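Workshop > Notebook > Glue and finish tests

Wednesday, August 21, 2024

Started the hide glue over. The batch from last week had gone thin and smelled sour, so it went down the drain with plenty of hot water. New batch is one part granules to two parts water by weight, soaked overnight in the fridge, then warmed in the jar until it ran off the brush in a string. Kept it under 140 F this time.

Glued up 8 maple test blocks, end grain sized first on half of them. Clamps stayed on overnight. The sized ones look better at the joint line, but I want to break them before I write that down as a result. Niloufar Shokri has the key to the press and is back next week.

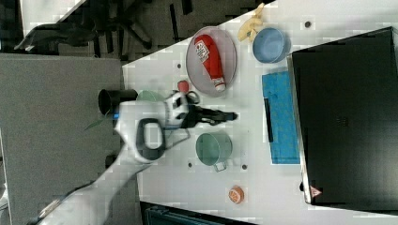
Open time is still the problem. I get about 30 seconds before the surface skins over, and that is with the blocks warmed on the radiator. Urea would stretch it. The Clastell notes say to add it dry to the warm glue – I would sooner dissolve it first and allow for the extra water. Will try both and label the jars properly.

Shellac: the Flamanico flakes are slow to dissolve. Two days in and there is still a soft lump at the bottom. Shook it again at lunch. If it hasn't cleared by Friday I'll strain it and weigh what's left in the filter.

Rubbed out the Sutcliffe panel with 3000 grit and a little mineral oil. Went through the finish at one corner, my own fault for not easing off there. Needs a fresh coat and a week to harden.

To order: granules, filters, two more glue brushes (the cheap ones shed). Put it on account 3787.

2 comments

© Zurkthorpe Workshop | Contact | Back to top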